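Clutgate Community Help
Home > Grippers and End Effectors > Simulation > Question

Is the Dokonik two-finger kit worth buying if I mostly work in the simulator?

Asked by Rui Guerreiro
Tags: dokonik, simulator, gripper, wrist view, kit advice
Status: answered

I have a small budget left and have to decide by the end of the month between the full Dokonik kit (gripper, mounting plate, cable set, simulator license) and the simulator license alone. The full kit costs 2000 more than the license. Our arm is shared with another group and I get it one morning a week, so most of my work will be in the simulator either way.

The task is opening and closing cabinet doors and picking small parts off uneven surfaces. I would write the approach motions in the simulator and run the final version on the real arm when I have it.

What I want to know:

Is the simulated gripper close enough to the real one that motions carry over without a lot of rework?

Does the wrist view in the simulator show the fingers, or do you get a clean view with the gripper left out? The product page doesn't say. The Plamach one I used before left it out and I could never tell where the tips were.

Can the license be moved to another computer later? Ours is due to be replaced.

I've read the manual up to chapter 8 and the setup guide. Please don't point me to those.

3 answers

Answer from Natália Mota
Accepted by the asker

We bought the full kit in August and I use the simulator most days, so I'll go through your points in order.

Carry-over. Good for free motion, fair for contact. The finger length and opening match what I measured on ours, and approach paths ran on the real arm with only a small height correction. Contact is weaker. The default friction is too high, so things stay in the grip that would slide out in real life. I lowered it until a test block slipped at the same tilt as on the bench. That took me an afternoon. Save your value somewhere outside the project folder, because the update to the room pack overwrote mine.

For cabinet doors, check the collision shapes before anything else. Some furniture in the room pack looks paneled but collides as one flat box. The fingers then stop at a height that doesn't match what you see, or sink into a molding without touching it. There is a setting called "detailed collision" on each object. Turn it on for the piece you're working on and leave it off for the rest, or the whole thing slows down. On my computer a room with it on everywhere was too slow to use.

Wrist view. The fingers are in it by default. You can hide them in the view options but I leave them on. The view below is from one of my rooms, with the gripper open over a paneled wood piece. The palm takes up a strip along the bottom and the fingers come up on either side, so you can judge where the gap is against the grooves. It does block part of what you're reaching for. If you need that part, add a second fixed view from the side. The license allows it.
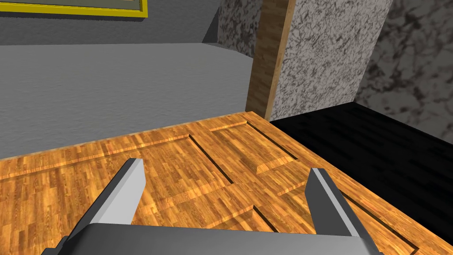
Simulator wrist view, gripper open and empty over the paneled wood.

The textures are nothing special. Wood and marble are fine for working out a motion. I wouldn't use them to test anything that depends on recognizing a material.

License. It can be moved, but you have to release it on the old computer first. If that computer is dead you write to support and wait. Ours took 3 working days.

Would I buy the full kit again? Yes, but we have our own arm. With one morning a week I would get the license now and ask whether the hardware can be added later at the kit price. The dealer we used, Ramalho, offered that to a colleague. Get it in writing.

Comment from Rui Guerreiro: Thank you, that covers nearly everything. Does the friction value apply per object or to the fingers?

Comment from Natália Mota: Both exist. I changed it on the fingers only. If you set both, the simulator uses the lower one.

Answer from Adelino Mendes

Get the hardware. Simulators are ok for demos but you learn more in one morning with the real gripper. We had the license at my last job and it mostly sat there.

Comment from Benedita Matos: He says he only has the arm one morning a week, and that it's shared.

Comment from Adelino Mendes: Then he should ask for two.

Answer from Urho Sjöberg

Agree with the accepted answer on most of it. Two additions.

The mounting plate in the full kit only fits one bolt pattern. Check your arm before you order. We had to have an adapter made, and the extra thickness threw off every height we had set in the simulator until we entered it under tool offset. The field is in millimeters even if the rest of your project is in inches.

Closing force in the simulator is a percentage and on the real controller it's a step value. The conversion table in the manual is wrong for the older firmware. For our gripper step 76 was the highest I could use on thin door edges without leaving a mark. Start lower than that and work up.

Last activity on this question: 29/11/2019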